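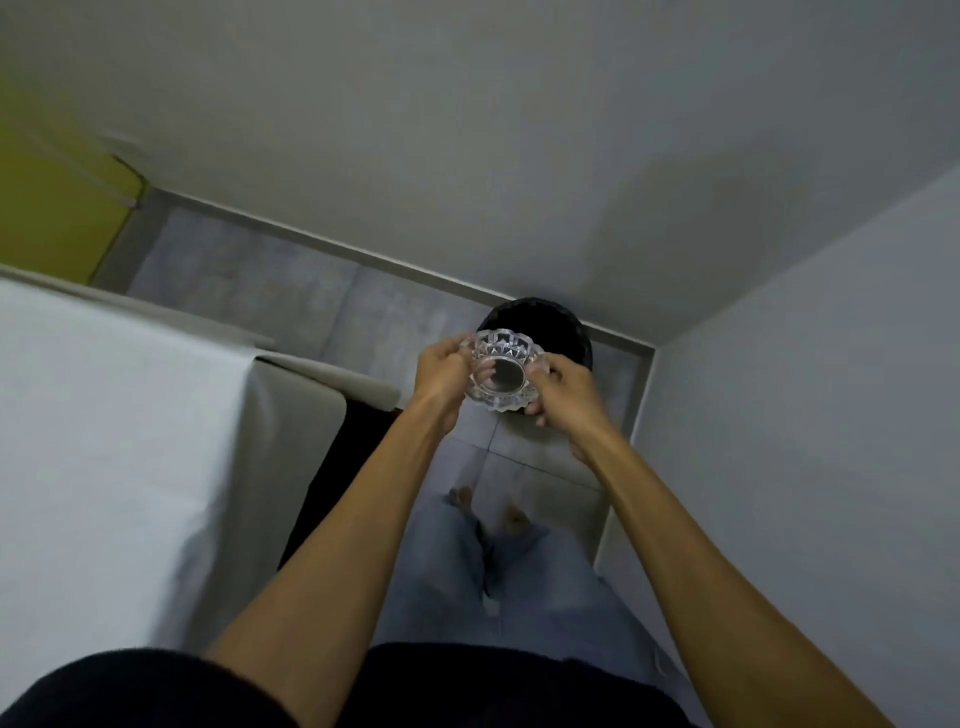
구석의 휴지통 위에서 두 손으로 든 유리 재떨이. 객실 정리에는 이런 동작이 끝없이 나온다.

요즘 우리 업계 모임에 나가면 다들 객실 정리 로봇 얘기뿐이에요. 얼마냐, 언제 사느냐, 보조금은 나오느냐. 저도 작은 숙소 두 곳의 장비 예산을 짜는 사람이라 귀가 솔깃하긴 한데요, 견적서를 몇 장 받아 보고 나서 생각이 좀 바뀌었습니다. 우리는 지금 순서를 거꾸로 밟고 있는 것 같아요.

Pemar에서 받은 첫 견적은 본체만 1,350만 원이었어요. 생각보다 싸네? 하고 넘기려는데 뒷장에 설치와 현장 학습비가 415만 원, 연간 유지보수가 367만 원 따로 붙어 있더라고요. 첫해에만 2,132만 원이 나가는 셈이죠. 회의 때는 다들 앞장만 보고 "할 만하다"고 했거든요(저도 그랬고요!). 장비 예산을 본체 가격으로 얘기하는 버릇부터 고쳐야 합니다.

그리고 더 큰 문제는, 그 돈으로 무슨 일을 시킬지가 견적서 어디에도 없다는 거예요. '객실 정리 일체'라고만 적혀 있어요. 일체라니요. 재떨이 하나 비우는 것만 해도 그래요. 무거운 유리는 양쪽을 잡아야 안심이 되고, 휴지통 입구에 맞춰 기울여야 하고, 그걸 침대 옆 좁은 바닥에 서서 해야 합니다. 사람은 생각도 안 하고 하는 일인데 기계한테는 하나하나가 따로 값이 붙는 일이죠. 떨어뜨려서 타일이라도 깨지면 수리비는 또 누가 내나요?

Kadrić 쪽 영업을 맡은 Arben Vasić 씨한테 전화로 대놓고 물어봤어요. 침대와 벽 사이가 좁은 방에서도 되느냐고요. 솔직한 분이라 "방을 먼저 재 보셔야 합니다" 하시더군요. 저는 이 대답이 그 어떤 홍보 영상보다 믿음직했어요. 방을 재 보면 가구를 옮겨야 할 수도 있고, 휴지통 자리를 바꿔야 할 수도 있고, 그럼 그 비용도 예산에 들어가야 하잖아요. 그런데 그런 항목을 넣은 예산안을 저는 아직 한 장도 못 봤습니다.

반대로 우리 숙소 살림을 오래 맡아 온 Mirjana Vukadinović 씨는 로봇 자체에 시큰둥해요. 그 돈이면 시트 나르는 카트부터 바꾸라는 거죠. 처음엔 웃어넘겼는데, 일주일 동안 객실 일을 동작별로 적어 보니까 반박이 잘 안 됩니다. 시간을 제일 많이 잡아먹는 건 복도를 오가는 일이었거든요. 운반은 기계가 잘하는 일이고 값도 훨씬 예측하기 쉬워요.

그래서 제 제안은 이렇습니다. 올해는 사지 말고 적읍시다. 방에서 손이 하는 일을 전부 적고, 그중에 기계한테 맡길 것만 골라서 그 목록을 업체에 보내는 거예요. 견적도 그 목록대로 항목별로 받고요. 시연은 꼭 우리 방에서, 우리 물건으로 해 달라고 해야 합니다. 전시장 탁자 위의 플라스틱 컵 말고요.

너무 느긋하다는 분도 계시겠죠. 먼저 사야 먼저 배운다는 말도 틀린 건 아니에요. 그래도 저는 창고에서 먼지 쓰는 장비를 이미 한 번 사 본 사람이라 조심하게 되네요. 우선 10월 예산 회의에는 운반 카트랑 객실 실측 비용만 올릴 생각이고, 로봇 항목은 비워 두려고 합니다.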